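Let People Wear Sneakers to Work

I have worked a front desk, a sales floor and an office, and at all three I was told what to put on my feet.
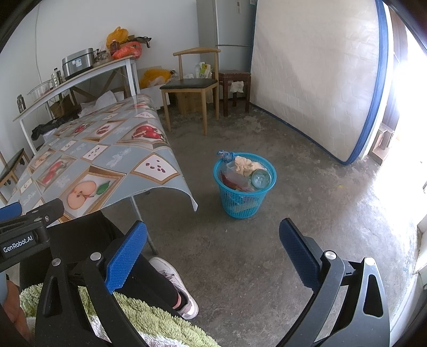
Shoes are the cheapest part of looking professional and it would be silly to give them up, a reader wrote to me in March, after I complained in passing about a dress code. The same reader said that customers look down more often than you would think, and that a clean pair of black leather shoes tells them the person wearing it takes the job seriously.

I have thought about that letter a good deal. I agree with part of it. People do notice shoes. I noticed them for the four years I worked at the Brevov store in Ornthorpe, mostly because I was looking at the floor and wishing I could sit on it.

The rule at Brevov was closed toe, black, polishable. That last word was in the handbook. A black sneaker was out, since you can't polish mesh. We stood for eight hours on tile laid over concrete, with two breaks and a half hour for lunch. By Thursday most of us on the full-time schedule were leaning on the counters, which was also against the rules. One woman kept a pair of running shoes in her locker and changed into them for the walk to the bus. I asked her once why she bothered for such a short walk. She said it was the only part of the day when her feet didn't hurt.

I wore one pair a week into the ground and then bought a better pair. The good ones cost me 245 dollars, which I paid for out of wages that were not high. The store did not chip in. This is the part of the argument that people who write dress codes tend to skip. A rule about shoes is a bill, and it goes to the employee. Someone in an office can buy one decent pair and make it last for years, walking from the parking lot to a chair. Someone on a sales floor goes through them much faster and has less money to spend on the next ones.

People will say that good dress shoes can be as comfortable as sneakers. I have heard this mostly from people with desks. It may be true at a certain price. It was not true of anything I could afford, and it was not true of the 245-dollar pair after the first few months.

When I moved to Shenoy, I was finally one of the people with a desk, and the rule was softer. "Business casual" was all it said. Nobody could tell me what that meant for feet. Managers wore sneakers on most days, expensive white ones, and I never heard a word about it. Then a temp in the mail room came in wearing an ordinary pair of old gray ones and was asked to "think about footwear." The mail room was the one job on that floor that involved walking.

I kept track of my own walking for a while there, out of curiosity. On a typical day I took 1,231 steps between arriving and leaving. The mail room covered that before the first coffee break, I would guess. So the people who needed soft shoes least were the ones allowed to wear them.

That is my real complaint. I don't mind a workplace having standards. Shoes should be clean. They should be in one piece. Where there are heavy things or hot things or wet floors, they should protect the foot, and the company should pay for them. Those are rules I can explain to a new hire without feeling foolish. "It has to take polish" is a rule I could never explain, and I trained a lot of new hires.

The reader's point about customers deserves an answer. I now go to the Garo on the north side of Ornthorpe for most of my shopping, and the staff there wear whatever sneakers they like. I have been going for years. I can tell you who is helpful and who knows where the lightbulbs are. I could not tell you what a single one of them had on their feet last week. If a customer does look down and sees a clean white sneaker, I have trouble picturing the sale that gets lost over it.

What customers do notice is a tired person. They notice when the clerk takes a while to come over, or points toward the aisle when walking them to it would be kinder. I did both of those things at Brevov, late in the shift, and I was a good clerk. My feet hurt and I was saving steps.

There is a fair objection about where this ends. If sneakers are fine, somebody will turn up in flip-flops, and then a manager has to have an awkward talk. Yes, and managers have awkward talks all the time – it is a large part of what they are paid for. A one-line rule would cover nearly every case: clean, closed, safe for the job. I would put the same line in the handbook for the sales floor, the mail room and the corner office.

I still own the last pair of black shoes I bought for Brevov. I wear them to funerals, where I mostly get to sit down.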